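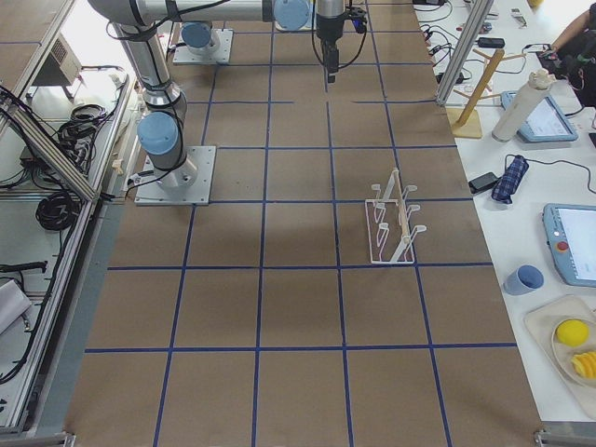

The Urnton table with the taped grid and the mug rack in its square. Side table on the right.

From: Enda Mac Mathúna
To: cell-practice list
Date: March 25, 2018
Subject: Re: Draft rules for shared arm tables, sections 2 to 5

Thanks to Usa for sending the draft. I've quoted the parts I'm answering and left out the rest.

Usa Paisan wrote:

> 2. The table covering is marked in squares with tape. Each task sheet names
> the square where the main object starts. The operator places the object
> inside that square before the arm is enabled.
>
> 3. Items not in use for the current task are kept off the work surface.
> A side table is fine.
>
> 4. Teach pendants stay within reach of the operator at all times. If there
> are two arms on the table, there are two pendants.
>
> 5. Cables are to be kept tidy.
>
> Comments please before we freeze this in April. Vidar would like one set of
> rules for Brutis and Jimska so that people can move between the two sites
> without learning everything again.

Section 2. I agree with this and we already work this way. One thing is missing: what counts as "inside". On our table the rack sits in one square but its front edge is touching a tape line. Is that in or out? Two operators here gave me two answers. I'd write "the base of the object may touch the tape but not cross it", and say that only the base counts. The hooks on a rack or the pegs on a mug tree can hang over a line without changing where the thing stands.

I would also add a line about which way the object faces. A square tells you where a rack is, but you can turn it and still be in the same square. For a cup it hardly matters. For anything with hooks it changes the whole approach. A small arrow on the task sheet would do.

The paper needs a rule too. We use brown kraft paper with dark blue tape and I'm happy with both, but when the paper is replaced the grid has to go back in the same place. Vilgot measures from the edge of the arm's base plate, and I think that is the right choice, as the plate is bolted down and the table edge gets knocked. Please put it in. At Jimska I believe they measure from the table corner, so one of us will have to change.

Section 3. "Kept off the work surface" is fine. The trouble is that the side table then becomes the place for everything. Ours has a mug tree, a bottle, a cup, a plate on a tray with a toy lemon, and also an umbrella, chargers and a power adapter with its cable running across the top. The first group is task stock and the second is people's stuff and spare kit. I suggest we split them: one tray or marked area for objects, and a shelf somewhere else for the rest. Brutis did this last year with a limit of 12 objects out at a time, and Iulian tells me it has held up well. I'd go for 8 on a table our size.

Section 4. This is the one I care about. "Within reach" is too loose. Both of our pendants live on the side table, and both have blue casings. With two arms standing near each other, a person in a hurry can pick up the wrong one. I would like:

4a. Each pendant has a label matching a label on the base of its arm.
4b. The emergency stop is facing up and has nothing laid over it.
4c. Each pendant has a fixed place, and goes back there between runs.
4d. The operator says out loud which arm is being enabled if anyone else is seated at the table.

I know 4d sounds fussy – Løken dropped it from their own sheet – but it costs two seconds.

Section 5. "Tidy" can't be checked. Could we say that no cable may lie on the grid squares used by the task, and that spare length is coiled and put on the lower shelf? The loop at the gripper is a separate matter. It needs slack to move, so I'd leave it to whoever sets up the arm and have them check it by hand through the full range before the first run.

Last point, on the log. Usa's cover note asks for a fresh check of the grid every 3000 runs. I'd rather tie it to the paper: check when it's new and whenever a strip of tape lifts. Vidar, if you need a number for the form, keep the 3000 as an upper limit.

I can send marked-up text for 2 and 4 if that helps. Somebody from Jimska should do 5, as they have more cable than we do.

Enda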